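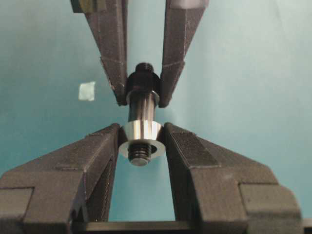 Parafuso com porca sextavada preta sobre fundo azul-esverdeado.

Rivthorpe abre as portas do antigo bairro portuário com um novo percurso cultural a pé

Em dezembro, a cidade costeira de Rivthorpe inaugura a Rota das Marés, um percurso a pé que liga o cais velho ao alto da colina de Gemix e que convida quem chega a descobrir, com tempo, um dos bairros mais musicais e mais misturados de toda a costa. São 4 quilómetros de ruelas, escadarias e pátios, com 20 paragens assinaladas em português, inglês e francês.

O bairro nasceu à volta da pesca e do comércio do sal, e por ali foram ficando marinheiros, tecelões, padeiros e músicos vindos de muitos portos. Essa mistura ouve-se ainda hoje nas varandas, prova-se no caldo de peixe com funcho e vê-se nas fachadas de azulejo miúdo da Rua Courtois, que foram limpas e recuperadas ao longo do último ano. Quem tiver boas pernas pode subir os 538 degraus da Escadaria dos Salineiros (há bancos pelo caminho, e a vista sobre a barra merece cada paragem!).

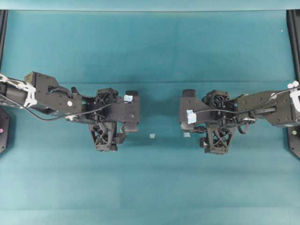
Gabinete de Turismo e Cultura de Rivthorpe

"Cresci a duas ruas do cais e continuo a encontrar portas que nunca tinha visto abertas", conta Hervé Leblanc, coordenador do percurso. "Queremos que as pessoas venham sem pressa, que entrem nas oficinas, que fiquem para o baile e que voltem para casa com vontade de trazer os amigos."

Uma das paragens mais aguardadas é a Casa Brudent, antigo armazém de cordoaria que passa a receber concertos ao fim da tarde, aulas abertas de dança de roda e uma pequena mostra sobre as famílias do bairro. A mostra reúne 1173 fotografias e cartas cedidas pelos moradores, muitas delas apresentadas em público pela primeira vez, e inclui gravações antigas das cantigas de embarque.

No dia da abertura, a banda do bairro sai do cais às 16h00 e sobe até ao miradouro, onde haverá castanhas, vinho quente e música até à noite. A participação é gratuita e não precisa de inscrição. Recomenda-se calçado confortável, porque a calçada é irregular em vários troços; para quem prefere evitar as escadas, existe um trajeto alternativo pela Rua do Farol, com a mesma sinalização.

O mapa da Rota das Marés está disponível no posto de turismo, junto à estação fluvial, e nos cafés aderentes do bairro. As visitas guiadas para grupos e escolas podem ser marcadas no mesmo posto, que presta também informações à imprensa e organiza visitas prévias para jornalistas.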